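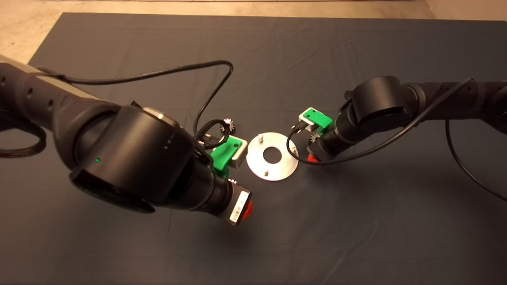

Go early and go straight to the back room, Nafula Kombo told me when I said I was thinking of the Borkdale open day, or you'll spend all your money on spoons before you've seen a single plate. She was right about the spoons. I bought two within ten minutes of walking in!

So, Borkdale. It's a metalware workshop down a lane past Iltdale, and they open the doors on one Sunday each spring (25th April this time). Parking is in a field, $7 a car, and my shoes will never be the same.

I did the back room second, after the spoons. Beige floor tiles, and a dark slate-gray cloth spread right over them, with a round, flat metal plate lying on top. I love that kind of flat round thing. My grandmother had one under her teapot for years and I would have fought my cousins for it. I'm already thinking of doing the same with a gray cloth at home, where everything I own sits on a white tablecloth and looks like a school cafeteria.

After that I squeezed into the 30-minute talk by Malcolm Whiteley on cutting blanks, the flat discs that everything else starts from. He passed a few along the rows and they're heavier than you'd think. Somebody asked how many they get through and he said 4,000 in a good year, 2,000 in a bad one, then changed the subject to bad years for quite a while. I learned a lot about the roof.

Lunch was soup in the yard. Roy Gosling and I shared a bench with a very damp spaniel and argued over whether you can eat off a flat plate with no rim. He says no, peas. I say who is eating peas off it – it's for cheese, or a candle, or keys by the front door. We didn't settle it.

The shop was packed by two o'clock and the line went out past the coat hooks. I came home with the two spoons, a small dish with a wobble (marked down, I like the wobble) and a catalog from Nalevari, who had the table by the exit and were handing out mints. No plate. I dithered too long and then the card reader went down, and I'm still annoyed with myself. Liam Furnival thinks they may do a second open day before Christmas, so I've started putting cash in a jar.

Bring boots if it's rained.

7 comments – 30 shares

We use cookies to remember your settings. Accept / Manage cookies

Contact – Back to top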